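Steamed Buns on a White Table: README

Version 4, updated November

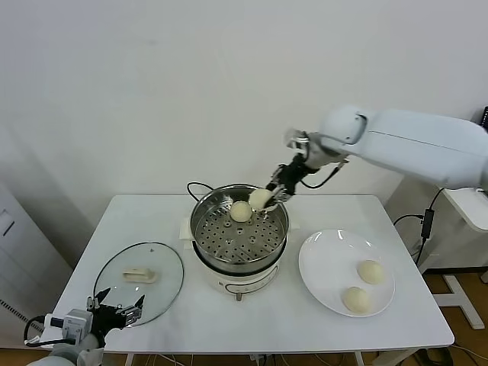
A reply on the Jorkton kitchen list asked whether the buns in the set are plated straight from the basket or left to stand first. They are plated straight from the basket. The standing time in the older notes belonged to the Zirham recipe, which we dropped, and the line has been taken out of this version.

What is in the set

The set covers one kitchen job: taking plain steamed buns out of an electric steamer and putting them on a plate. It holds 2616 still pictures from 113 servings. Each serving has its own folder, and each folder has a short text file with the notes for that serving.

There is no dough making, shaping or proving in the set. Filling is not covered either, as all the buns are plain.

The things on the table

Steamer. A cream electric pot with a handle at each side and a steel basket that sits on top. The basket has round holes in the bottom to let the steam through. Use the word "steamer" for the pot and basket together, "pot" for the lower part alone and "basket" for the upper part alone. Earlier versions used "pan" for both parts and this caused a lot of muddle in the notes.

Lid. Clear glass with a beige handle and a small vent hole. It is put down flat on the table when it comes off. It is labelled "lid" in every folder, whether it is on the steamer or off it.

Plate. Round, white, with a wide raised rim. A chip or a mark on the plate does not need a note.

Buns. Round and pale yellow. The colour comes from a little pumpkin in the dough. They are labelled "bun" wherever they are, with a second word for the place: basket, plate, table or moving. "Moving" is for any bun that has left one place and is not yet resting in another.

Table. White, against an off-white wall. White plate, white table and pale wall make the rim of the plate hard to pick out in some pictures – if the edge can't be found, mark it as unclear and go on to the next one.

How the buns were made

Flour, water, dried yeast, a spoonful of sugar and pumpkin purée. The purée was made in one batch, frozen flat in bags and thawed overnight in the fridge. Dough was mixed in the morning and proved until puffy, then shaped by hand. Size varies from bun to bun and no attempt was made to weigh them.

Water goes into the pot up to the lower line. The basket is brushed with a thin film of oil, as paper liners covered the holes and were given up early on. Buns go in with space between them. If two have grown together during steaming they are pulled apart before plating, and the serving is noted as "joined".

Folder notes

The text file in each folder gives, in this order:

serving number
dough batch, by letter
buns at the start
buns on the plate at the end
joined, yes or no
torn, yes or no
remarks

Remarks are free text and have not been tidied. Spelling varies. "Stuck" in the remarks means stuck to the basket, never to another bun.

Known problems

The text files for 23 servings have no dough batch. The sheet for that week was lost and the letters could not be worked out afterwards.

Batch F was under-proved. The buns are smaller and tighter than the rest, with wrinkled tops. They have been left in and can be skipped by filtering on the batch letter.

Steam can hide the buns when the lid has just come off. Pictures where no bun can be made out are marked "steam" and carry no bun labels at all.

In 30 servings the count at the start and the count at the end do not agree. Most of these are torn buns that were left in the basket. The rest have not been checked.

Changes since version 3

Label "pan" removed. Place word "moving" added. Zirham recipe servings taken out and the remaining servings renumbered, so numbers from version 3 will not match. A list of old and new numbers is in the file renumbering.txt.

Use and contact

The set may be copied and changed for any purpose, with a mention of the Clernon Kitchen Set. Corrections to labels are welcome and should give the serving number and the old and new label. Send them through the Clernon project page, where they are looked at on Mondays.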